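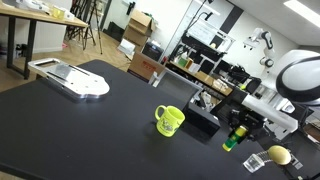 Most sheds and spare rooms that get turned into workrooms are lit by whatever was on the ceiling already, usually one fitting in the middle. It's enough to walk in by, but your own body blocks it the moment you lean over the bench. The colour of the benchtop matters too. On a black tabletop a bright yellow-green mug is easy to find in any light, but a low matte black box next to it takes a second look, and so will your black screws and drill bits. These steps will sort out the lighting in a small room without opening a wall.

What you need
Two lamps with adjustable arms
LED globes to suit, 13 watt or close to it
A length of LED strip in an aluminium channel with a frosted cover
A sheet of plain white paper
A tape measure and pencil
Low-sheen white ceiling paint, if the ceiling is stained or dark

Anything beyond plugging into a power point is a job for a licensed electrician. That includes moving the ceiling fitting.

Step 1. Find the shadows
Wait until it's dark outside. Turn on the existing light, stand where you normally work and put the sheet of paper on the bench in front of you. Hold a pencil upright on it and look at where the shadow falls. If it runs towards the back wall, the light is behind you. Mark the direction on the paper and do the same at each end of the bench.

Step 2. Find the glare
Do this one in daylight, with the blinds how you usually leave them. Sit down, then stand up, and look along the surface both times. A window at one end of a bench can bleach out half of it at certain hours, and low winter sun is worse than summer sun.
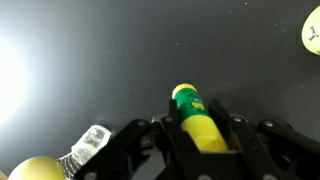 Dark benchtop with glare from the left. Specks of dust show up too.

Move the bench before you buy a blind. Turning it so the window is on the side of your non-writing hand fixes most of it. If the bench can't be moved, a light-filtering roller blind will do, and cheap white ones work as well as dear ones. Blockout blinds stop the glare but you'll end up working under lamps all day.

Step 3. Paint the ceiling
Skip this if yours is already a clean white. Raw particleboard and old varnished pine soak up a lot of light. Two coats of low-sheen white made more difference in my room than the first lamp did. Gloss will give you a bright patch above every lamp, so leave that for the door frames.

Step 4. Choose the globes
Look on the box for the colour temperature and the CRI (colour rendering index, out of 100). For general work pick 4000K. Warm white is pleasant but it makes cream and white hard to tell apart, and 6500K is tiring after dinner. For CRI, anything over 90 is good. Mine are 94 and I can match thread and paint under them at night. Use the same globe in every fitting on the bench.
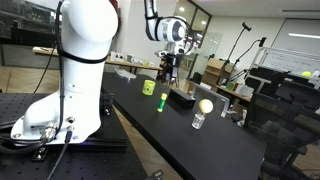 Step 5. Place the lamps
Put one lamp at each end of the bench, clamped at the back edge, with the heads above eye level and angled in towards the middle. With light coming from both sides, each lamp fills the other's shadow. Repeat the pencil test from Step 1. You should get two faint shadows where you had one dark one. If one is still much stronger, raise that lamp or swing it further out.

Check the heads from your chair as well. If you can see the globe itself, tilt the shade down until you can't.

Step 6. Add the strip
Fix the LED strip under the front edge of the shelf above the bench, facing down and slightly back. Without the frosted cover, a polished or metal surface will show every diode as a separate dot - annoying if you do any fine assembly. Run the lead along the underside of the shelf and clip it every hand's width so it doesn't droop. 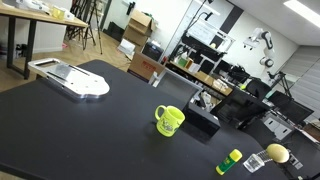 Step 7. Live with it for a fortnight
Don't drill any permanent holes yet. Use clamps and removable clips, and shift things when you notice yourself squinting or moving your head out of the way. I set mine up in December, when the evenings are long, and had to redo one lamp once the days got shorter.

Upkeep
Wipe the globes and shades with a dry microfibre cloth every couple of months, with the power off and the globes cool. Sawdust on a shade cuts the light more than you'd expect. Wipe the frosted cover with a damp cloth and a drop of dishwashing liquid.

Updated August 15, 2019: globe advice in Step 4 rewritten, thanks to Bianca Neagu for the correction on CRI.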